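May
Posted by Meron Sisay

We use cookies to remember your basket and keep the shop running. Accept | Settings

Pelcombe bread proofing cloth, heavy linen

I've been selling baking bits for long enough to be picky about cloth, and this is the one I use in my own kitchen most mornings. It's a plain, undyed linen that we get from Bergeron, cut and hemmed by Wubit Tilahun in the back of our shop. She does a double-folded hem with the corners mitered, so you don't get that fat lump of fabric that leaves a dent in your dough (my old ones all did that, drove me crazy).

The weave is tight enough that flour sits on top and doesn't vanish straight through onto the counter, but the cloth still breathes. I rub in a mix of rice flour and regular white flour before the first few loaves, and after that it only needs a light dusting. If your dough is on the wet side, go heavier!

It comes as a 28 inch square. That's big enough to line a wide basket and fold the corners back over the top, or to lay flat and pleat between baguettes. I've also thrown it over a bowl of pizza dough, wrapped a warm loaf in it and carried rolls to my sister's in it, so don't feel like you have to keep it for one job.
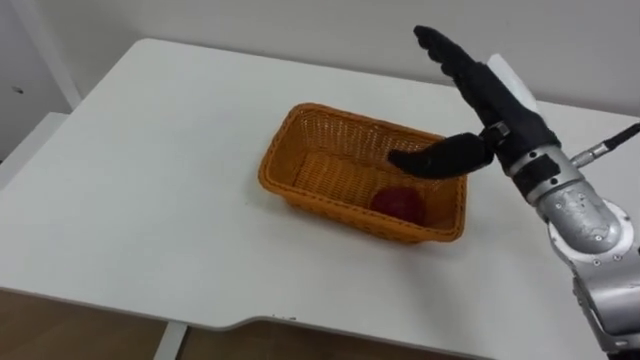
Woven basket, rounded corners. Basket not included with the cloth.

People ask me all the time what shape of basket to get and my answer is, whatever you already have, as long as it's clean and the dough has room to rise. Rectangles are nice for sandwich-style loaves. Push the cloth well down into the corners before the dough goes in, and leave plenty hanging over the sides so you can lift and tip without a fight.

Washing: shake it out outdoors, let it dry completely, then brush off the crusty bits with a stiff brush. I only put mine through the machine when it starts to smell sour, on warm, with no fabric softener please. It will shrink a little the first time and come out wrinkly. I don't iron mine. You can if you like.

Sold singly or in a pack of 2. The pack is what I'd go for, because one is always drying when you want it. We still have a few of the older Promari cotton cloths too, which are thinner and softer and cost less, but I find dough grabs onto them more.

Orders placed before noon usually go out the same afternoon. Local folks can pick up at the shop, just ring the side bell.

2 comments | 28 shares

Sign up for our newsletter and hear when new cloth comes in. Unsubscribe any time.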